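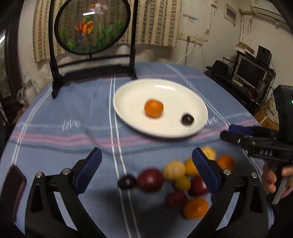
4 min read

Handout: Do smaller plates make people eat less?

Course: Food and Habit, July 9, 2020
Tutor: Vaida Butkienė

You have probably heard that a big plate makes you eat more. The advice is cheap and easy to follow, and it gets repeated in places that ought to check first. I would like you to be harder on it.

Start with what was measured. Serving yourself more is one thing and swallowing more is another, and plenty of write-ups slide from the first to the second. Then ask who was eating. Students given a free lunch in a lab know they are being watched - even when they guess wrongly at why.

Size of study matters too. A sample of 1,115 sounds solid until you find it was split between four canteens, each with its own menu. Seconds are often left out altogether.

A large white plate on a blue cloth tells you nothing about how hungry anyone is. Colour contrast has had its share of bold claims as well, and I trust those even less.

For next time: find one newspaper piece on plate size, trace it to its source, and write 700 words on what got lost on the way.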